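Kan Folding Station

Zavullow part no. 1349
Category: Textile handling / Small goods
Availability: Built to order

The Kan is a tabletop station for workplaces that handle small cloth goods by hand all day: linen rooms, spa suppliers, small laundries, repair and sewing shops. It takes over the repeat folding and leaves the checking and packing to the people who already do that work. The station fits at the end of an ordinary work table and runs next to one operator.

What it handles

Hand towels, washcloths, face cloths, napkins and light woven pieces such as gauze. Terry is the easiest material for the Kan because the fingers have something to hold. Open weaves are slower. Threads at a frayed edge can catch on a finger pad, so the station closes more gently on these and lifts them at a lower speed. Stitched pieces can be run in the same batch as plain ones if the cloth is the same weight. 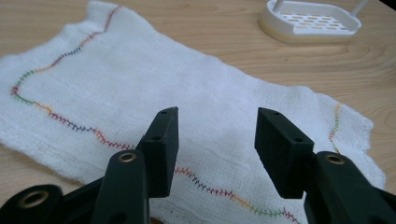 Gauze and other thin cloth should be laid out as a single layer before the fold starts. The Kan will not sort a pile. If two layers come up together, it stops and waits for the operator to separate them, then picks up where it left off. Sites that fold mostly gauze should order the soft pads (see Options).

How folds are taught

Folds are taught by demonstration. A worker holds a pair of hand grippers and folds the item at the table a number of times, and the Jeneo software builds the fold from those sessions. A simple towel fold usually takes roughly 15 demonstrations. No programming is needed, but the person teaching should be someone who folds that item regularly. Their habits, such as where they smooth the cloth and which corner they take first, go into the result.

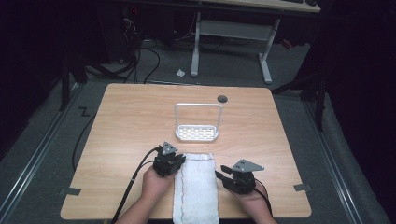
Leave other things on the table if they are normally there. A fold taught on a cleared surface may have to be taught again once the table is back in daily use. Keep cables clear of the cloth, and set the table height for the person teaching.

What changes for staff

One person still works at the station. The job moves from folding to feeding, inspecting and packing. Stained or torn pieces have to be pulled by hand; the Kan does not look for damage. Allow time for this when you plan the shift, as inspection becomes the slowest step at most sites.

Asurus, a linen supplier, has run two stations since February. Shift lead Yao-tsung Hsueh reports that his folders now trade places between feeding and packing during the shift. "People's wrists are better," he says. "The standing is the same as before, so we bought mats. I would have bought them sooner." He also asked that the teaching be paid as training time, and we recommend that to every customer.

The Kan is slower than an experienced folder on a single item. It is best used on long runs of the same piece. For mixed baskets with many sizes, hand folding is still quicker.

Specifications

Rated service interval: 3000 operating hours
Stored folds: 106
Operators per station: one
Teaching grippers: two, wired
Stop controls: front edge and foot pedal

Supplied with the station

Teaching grippers, one pair
Standard finger pads
Jeneo software, single-site license
Foot pedal
Printed operator guide

Options

Soft finger pads for gauze and open weaves
Extra pair of teaching grippers
Longer gripper cables
Half-day staff session at your site

Ordering

Send us a list of the items you fold, with two samples of each. We return the samples with a note saying which ones suit the Kan and which are better left to hand folding. There is no charge for the note.

Page updated 4 May 2020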